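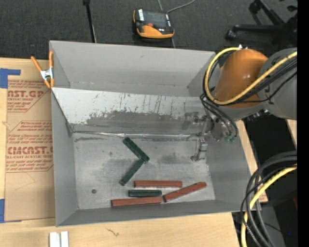 Vemow Bin Picking Software
Perception and motion planning for mixed parts in open bins

Home > Products > Software > Vemow

Overview

Vemow is a software package for picking loose parts from an open bin with an industrial robot arm and a fixed camera. It is developed and supported by Stumcombe, and is intended for integrators, research laboratories and manufacturing sites that handle simple solid parts in small batches. The package covers part detection, grasp selection, path planning and cell calibration, and runs on a single workstation beside the robot controller.

Vemow is supplied as software only. The robot, gripper, camera and bin are selected by the customer or by an approved integrator.

Part detection

The detection module finds each part in the bin and reports its position, its angle and its class. Elongated rectangular blocks of two types, such as green blocks and longer red ones, may be taught as separate classes and picked from the same bin. Parts may touch one another or lie at any angle on the bin floor.

Bare metal floors present a known difficulty for camera-based systems. Scuffs, stains and worn patches can be mistaken for part edges, and a shiny surface may return a reflection of the tool. Vemow keeps a background model of the bin and compares each new view against it. The background model should be recorded with the bin empty and the arm withdrawn, and should be renewed whenever the bin is moved, cleaned or replaced.

Grasp selection

Candidate grasps are scored on the following points:

Clearance between the fingers and neighboring parts
Distance from the bin walls
Angle of approach
Expected stability of the part once lifted

The operator may change the weight given to each point. A part lying close to a wall is given a lower score and is normally left until the parts around it have been removed. If no grasp passes the minimum score, the software stops the cycle and reports the reason in the log.

Motion planning

The planner treats the bin as five separate surfaces, four walls and a floor, and sloping walls are supported. Cables and air lines carried outside the arm must be entered as part of the tool model. The standard tool library contains 41 gripper models. Jointed fingers and hooked tips can be added by importing a geometry file through the Tool Editor.

Cable loops that change shape as the wrist turns should be modeled as a padded volume. Customers are asked not to reduce the padding below the default value without first running the full set of paths at low speed.

Calibration

The fixed camera is calibrated to the robot base with the printed target supplied in the license package. The procedure uses 12 arm positions and is guided on screen. Calibration must be repeated if the camera, the table or the robot base is disturbed. Bins that are clamped or otherwise held in place need only a short check at the start of each shift.

Editions

Vemow Standard: one robot, one camera, up to 2 part classes.
Vemow Laboratory: as Standard, with unlimited part classes, recording of raw camera data, and a scripting interface. Restricted to teaching and research use.

Part number 483 refers to the Standard license. Laboratory licenses are issued on written request.

Support and training

Installation support is provided by the Stumcombe office in Trekham. An operator course is held there each March and covers calibration, teaching of new parts, and reading of the fault log. Sites outside the Trekham service area are supported by Wang, the authorized distributor, under the same terms.

Support requests should include the software version, the exported log and one camera view of the bin taken at the time of the fault.

Safety notice

Vemow is not a safety-rated product. It does not replace guarding, emergency stops or a risk assessment of the complete cell. The handheld controller must remain within reach of the operator during teaching and path testing.

Page last revised: Jan 9, 2022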